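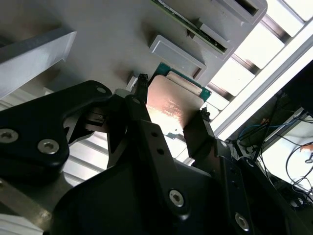
CPU in the fingers, up close. The silver screws on the links are the ones I talk about below.

I've been running the Shin finger kit on our teardown cell since January, and people keep asking if it's worth the money, so I'm finally writing it up. Our cell pulls parts out of old desktop towers. The chips are the fussy bit: they're small, they're square, and if you grab one crooked you find out when it won't sit flat in the holder.

The kit is two slim black fingers, little textured pads for the tips, a bag of screws and a hex key. I paid 283 dollars through Jililo and it showed up fast. The paper instructions are tiny and skip the torque on the pivot screws completely, which annoyed me a lot. Fouzia Sandhu, who looks after the same setup over at Potbridge, read me the numbers off her own notes, and I've now got them taped inside the cabinet door.

Fitting it took me one Saturday morning, coffee included. Take your time with the pads! I got one on slightly high the first time and the chips tilted on the way up. Peel it off, wipe the metal, start over, and check both tips against a flat edge before you tighten anything. Then close the fingers slowly on a dead chip and look at it from the side.

What I like most is how thin they are. Our old fingers were fat things and I was always scared of them near the socket, with the bracket and the lever right there and the memory slots just above. These go straight down with room to spare, and I stopped flinching after a week or so.
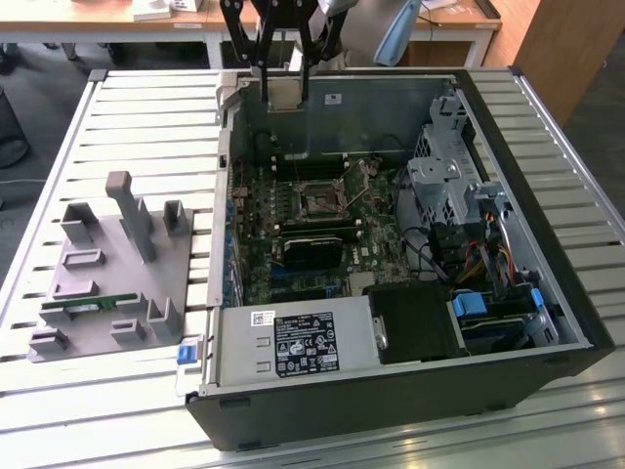 The other thing you'll want to redo is your teach points. I thought I could get away with shifting everything by the difference in finger length – nope. I ended up reteaching the case positions and then every holder on the fixture plate, which ate the whole afternoon. Lay the tower on its side with the panel off, push it to the same spot on the slats every time, and teach from there. Trilok Lodhi wants us to bolt down a corner stop and he's probably right.

Upkeep is easy. I log every pick, and I swapped the pads at 3,082 when the left one started to look shiny. We're at 3,405 now and the new pair looks fine. I go over the link screws every 100 picks, and one of them (the lower left, always the lower left) needs a small nudge most times. A drop of thread locker has helped, but I'd have liked it in the bag.

Gripes: no spare pads included, those instructions, and the hex key is made of cheese. I threw mine out and used a decent one.

Would I buy it again? Yes, and I've already ordered a second set for the Korkundale cell. Four stars, and they can have the fifth when they print the torque numbers.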